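Humari Hand Kit

The Humari Hand Kit is a hand-held gripper set sold for recording manipulation demonstrations, together with a labeling and replay service of the same name. It is produced by Humari, a small hardware firm founded by the engineer Valbona Hodžić, and is distributed in North America by Iltley. The kit is used mainly by university laboratories and by companies that train robot arms to handle household goods. The catalog number of the standard two-hand version is 3261.

History

Hodžić began work on the design while employed at Güler, a maker of packaging machinery, where operators taught pick-and-place routines by pushing a full-size arm through each motion. The method was slow and required the arm to be taken off the line. Her first prototype replaced the arm with a trigger-operated hand that a person could carry to any table. Güler did not pursue the idea, and Humari was formed to develop it separately.

The first kits were sold without software. Buyers were expected to process their own recordings, and several early customers returned the product for this reason. The service portion was added in the second release, under the direction of Alaric Pruitt, and has been included in the purchase price for the first year of use ever since.

Contents and options

The standard kit consists of 2 hand units, a charging dock, a calibration board, spare finger pads and a padded case. A single-hand version is offered for tasks that do not call for passing or holding an object with both hands. Mounting plates for robot arms are sold separately – a point on which reviewers have been critical, as the plates are needed before a trained routine can be run on a machine.

Finger pads are treated as wear parts. They are replaced by removing the screws of the finger block, and Humari recommends a fresh calibration after each change. Third-party pads made by Savov fit the same blocks but are not covered by the warranty.

Service

Recordings are uploaded at the end of a session. The service aligns the paths of the hands, marks the points at which an object is gripped or released, and returns a file suitable for training. Recordings that fail the alignment check are sent back with a note giving the time of the fault. Subscribers may request up to 3 corrections per recording before an extra fee applies.

Sample tasks

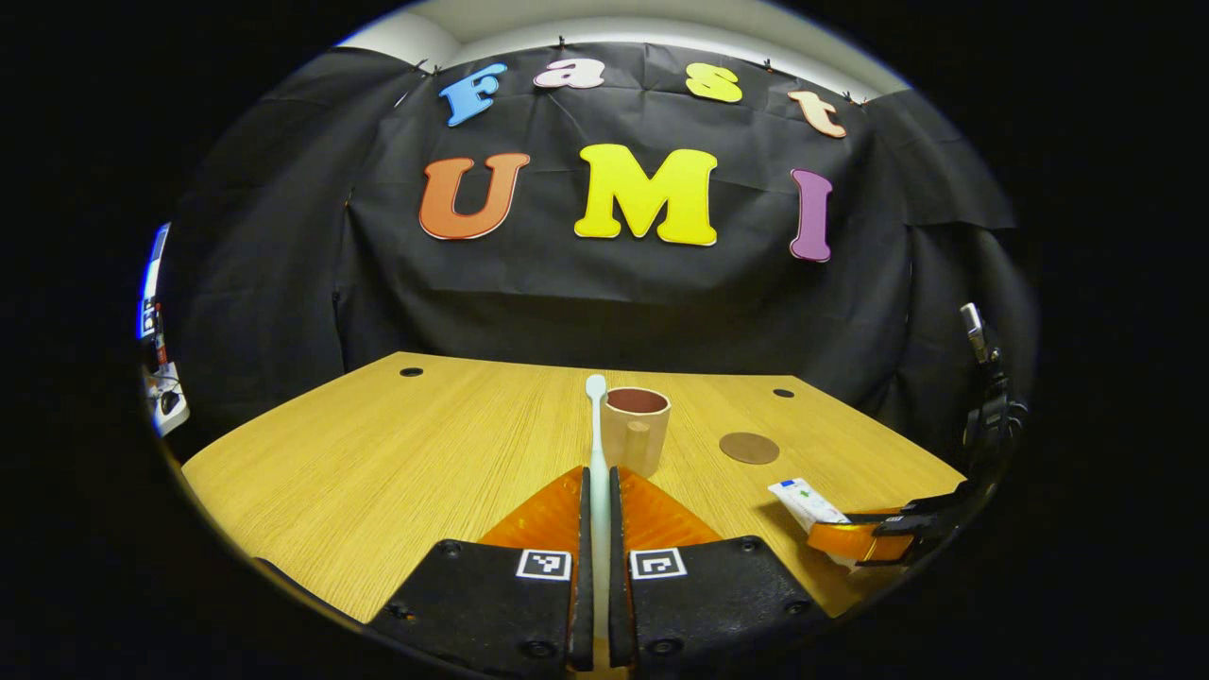

The Humari sample library is divided by room, and the bathroom set is the one most often used in introductory courses. Its tasks are short and call for ordinary objects on a clear work surface. In the two-hand toiletries task, one gripper holds a toothbrush upright, with the head at the top, while the other takes a toothpaste tube by its capped end; a cup and a round coaster share the tabletop. Thin handles are considered a useful test of grip, and the soft, fin-shaped pads meet the toothbrush from both sides. The small square markers on the black finger blocks allow software to follow the position of each finger as the hand opens and closes.

Reception

Reviews have generally praised the low weight of the hand units and the clarity of the printed manual. Complaints have centered on the trigger, described as stiff for users with small hands, and on the cost of continuing the service after the first year. A revised trigger was announced in January and is supplied free of charge to registered owners of the two-hand version.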